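Plelside Advises Buyers to Slow Down on Two-Arm Robots

New planning guide asks what a pair of arms costs after the sales visit

CLISTITZ, October – Plelside, an equipment advisory firm for small workshops and care suppliers, today released a planning guide for organizations thinking of buying two-arm robots. The guide, titled Gatchalian, does not recommend a purchase this year for most of the firm's clients.

Plelside reviewed 11 supplier proposals while preparing the guide. Only 3 gave a price for spare gripper fingers. Most listed the arms, the controller and a training day, then left the buyer to guess at the rest. Floor space, cable repairs, lighting and the hours staff spend resetting a work area rarely showed up at all. 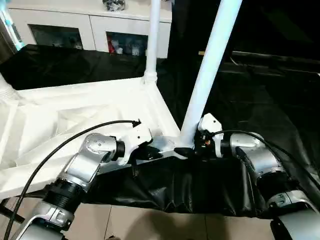 Those hours are where budgets go wrong. A quote may assume that the arms work all shift on a tidy bench with parts in known positions. Few clients have such a bench. They have furniture with posts and corners, cloth that won't lie flat, and a person who has to move something every time the job changes. Plelside wants that person's time written into the budget at full pay.

The guide sets a trial of 270 hours on the buyer's own tasks before any deposit becomes final. Every stop is logged, including the short ones that suppliers like to call adjustments. A demonstration video, however smooth, counts for nothing in the scoring.
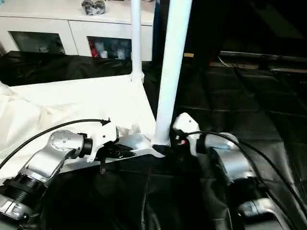 Two robot arms with black grippers at the foot of a white corner pole, beside a platform with a rumpled cloth on it.

Plelside also questions the payback tables in common use. Many assume 2000 working hours a year from the first year on. The firm has yet to see a client's site log that supports that number, and it tells buyers to ask for one before signing.

Gatchalian comes with Omon, a plain budget worksheet covering purchase, setup, upkeep and removal. The removal line was added at the request of clients who had paid to haul out equipment they no longer used.

The guide and worksheet are free to workshops in the Clistitz area. Plelside takes no commission from robot suppliers. Copies can be requested from the firm's Clistitz office.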